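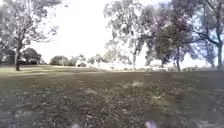

Photo: Ridgeway Park, south lawn. Credit: Tudby Parks and Open Space.

Tudby Parks Opens Comment Period on Ridgeway Park Turf and Tree Plan

TUDBY, April 2025 - Tudby Parks and Open Space has released the draft Turf and Tree Plan for Ridgeway Park and is accepting written comments from residents, sports clubs and permit holders. The plan covers the open lawn, the tree line along its edges and the informal walking route across the grass. It does not cover the parking area or the playground, which fall under separate budgets.

The draft sets maintenance standards for 10 acres of general-use lawn. The lawn is not irrigated and will remain so under the plan. Work is limited to soil repair, overseeding, litter management under the trees and structural pruning of mature specimens.

Soil and bare ground

Field staff divided the lawn into survey plots and rated each for turf cover, compaction and surface debris. The lowest cover ratings came from ground beneath and next to the large trees, where leaves, twigs and bark collect and grass is thin. Patches of exposed soil on the lawn itself were recorded separately.

Under the draft, bare patches will be loosened to a shallow depth, top-dressed with screened compost and seeded with a drought-tolerant fescue blend. Seeding is scheduled for October, when soil temperature and rainfall in Tudby are more favorable to germination. Repaired patches will be roped off until the second mowing.

Leaf and bark litter will be handled in two ways. Within the drip line of mature trees it will be left in place as mulch, with sticks large enough to be a trip hazard picked up by hand. Outside the drip line it will be mulch-mowed into the turf. The present practice of blowing litter into piles for removal will end, which the department expects to reduce truck passes over the root zones.

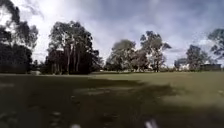

Tree inventory and pruning

The tree inventory was prepared for the department by Rikiritz, a consulting arboriculture firm. Each tree was tagged, measured at standard height and assigned a condition class. The inventory lists species, trunk diameter, crown spread, lean and visible defects, and is attached to the draft as Appendix B.

Pruning will be confined to dead, broken or rubbing limbs and to low branches that interfere with mowing equipment. Crown reduction is not proposed for any tree. Leaning trees are not considered hazardous on the basis of lean alone - the consultant's criteria also require evidence of root plate movement, cracking or decay before further action is recommended. Trees that meet those criteria will be inspected again before a work order is issued.

Tall trees standing in close groups will be inspected after high-wind events as well as on the regular cycle. Young trees will be planted in existing gaps on the far side of the lawn. The middle of the lawn will be kept open for general recreation, and no planting is proposed there.

Walking route

Foot traffic has produced a worn line across the grass. The department considered paving it and does not recommend doing so at this time. Paving would require excavation near established roots and would divide the open area used for informal games.

The draft instead calls for core aeration of the route and a strip on either side of it, 2 times per year, with overseeding after the fall treatment. If turf cover along the route continues to decline, a stabilized gravel surface will be evaluated in the next plan cycle.

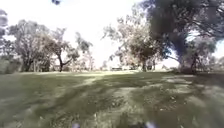
Mowing height across the lawn will be raised during dry months. Taller turf shades the soil and slows moisture loss, although seasonal browning should still be expected on the more exposed sections. Mowing will be suspended when the ground is saturated, to limit rutting.

Event permits

Permits for gatherings of more than 100 people will carry new ground protection conditions. Vehicles used for setup must stay on temporary matting, and stakes may not be driven inside the drip line of any tree. Permits already issued are not affected.

Seed and compost for the first year will be supplied by Lolla under the department's existing materials contract. First-year materials are budgeted at $3,196. Labor will be drawn from current crew hours.

How to comment

Printed copies of the draft and appendices are available at the Tudby Parks and Open Space front counter and at the Ridgeway branch library. Comments may be left at either location or mailed to the department, marked "Ridgeway Turf and Tree Plan." Comments should cite the section number where possible. A revised plan, with a table of comments received and department responses, will be published before seeding begins.

Media contact: Public Information Desk, Tudby Parks and Open Space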